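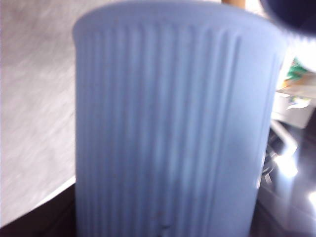 Why does it stop and think before every single grab, one visitor wanted to know, when my kid would've had it in a second? I heard some version of that question all day, and it ended up shaping this section more than our timing logs did.

4.2 What the open day showed us

We ran the open day at the Numberg site on February 16, 2021, with the same setup and the same Dirkach controller we used for the lab trials in Section 3. I'd expected people to ask about speed. Mostly they asked about hesitation — the little pauses while the arm hangs over the surface with its fingers almost shut. In our logs those pauses are just planner time, and I'd stopped noticing them.
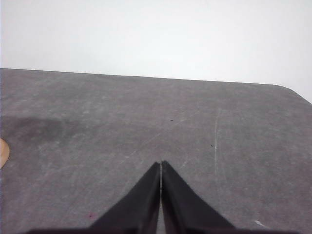
Figure 1. Wrist view, fingers nearly closed and holding nothing, over the gray work surface.

Visitors read a lot into a pose like the one in Figure 1. Some took it for a fault. Others decided the robot was "looking for something," and a few stepped back from the rope when it moved again. We hadn't scripted any explanation, so whoever was standing nearest at the time made one up (me included, and mine weren't great).

After lunch we tried a small change. The operator called out the next step before the arm started it, the way the Brakberg group does at its own demos.

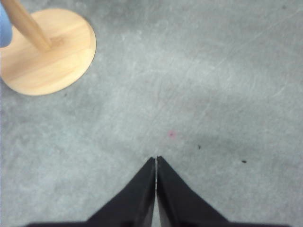
I'd love to say we measured the effect properly, but we only had comment cards, and 100 of them isn't much to lean on. Still, the afternoon cards used the word "stuck" far less, and people stayed through more of each run. I went through them twice, and the second time I coded them with the Ersoy scheme so they'd line up with the survey we're planning for April.

Contact was the other thing people liked to watch. They crowded in whenever a finger came up against a cup, and they went quiet, too — much quieter than for the big sweeping moves we'd thought would be the crowd pleaser.

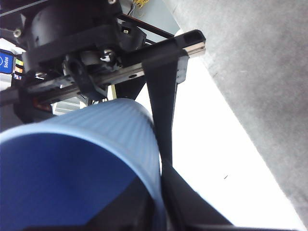

Figure 2. Black gripper finger against the ribbed outer wall of the light blue cup.

For the April session we'll keep the spoken cues and slow down the approach a bit more. The cards are coded in Appendix B.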